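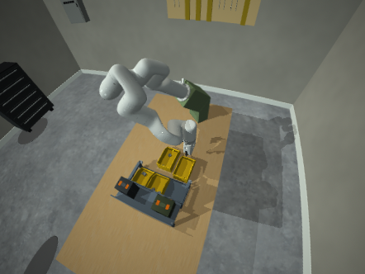 Yellow trays on the long table.

Kavance drawer trays, set of 2
Reviewed 2023-11-04

I went back and forth on these for weeks, I'll admit, but my kitchen junk drawer had gotten so bad that I finally gave in and paid the $19. I'm so glad I did! The Kavance trays slid right in, they wipe clean with a damp cloth, and they've held up since April to all my batteries, twine and birthday candles (I do love a birthday candle). My one grumble is that they slide a little when you shut the drawer hard, so I put a scrap of shelf liner underneath.
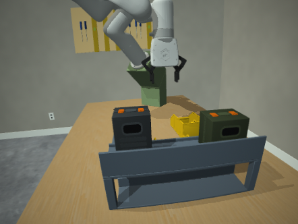

Would I buy them again?

Yes, and I have my eye on a second set for the sewing room.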